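Painting a brick wall indoors is my favorite weekend job, and it's easier than people think! I did the back room of our place in Durnville one Sunday and had a great time (my knees less so).

Start with a stiff dry brush and get all the loose grit out of the mortar lines. Then vacuum, wash with plain water and a drop of dish soap, and let the wall dry overnight. Two nights if your basement is like mine!

Use a masonry primer. I like the one from Trenevell, but any good one will do. Work it into the joints first with an old two-inch brush, then roll the brick faces with a thick nap roller – go slow or you'll wear most of it.

For the second coat, set a lamp low so it shines along the wall. Every missed pinhole jumps right out at you, and you can dab as you go.

White brick, two walls and a corner:

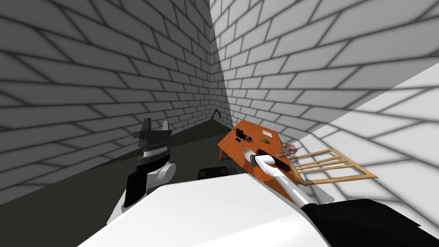
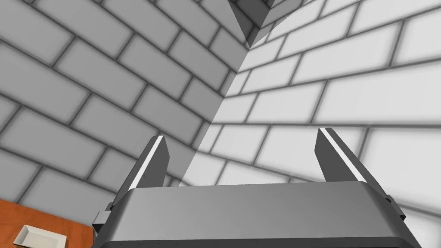
Comment from Skekeo: Don't skip the primer on old brick! I did, and by October mine had yellow blotches all along the bottom rows. Two coats of primer fixed it.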